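Mar 23, 2020

Today I have read again the papers of the flat in Plivano. My aunt left a will, but it has only one witness, and in our country there it needs two. So perhaps the will does not count and the flat is divided between eight cousins. I wrote to the office Dodavero and asked what the first consultation costs. They want 426 euros, which I find a lot for one hour.

We use cookies to improve your experience. Accept | Settings

I must give my answer before 15 April.

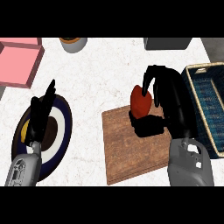
My sister wrote in the evening that I should not sign any renunciation until the court has looked at the will, even if the cousins are pushing. I will wait.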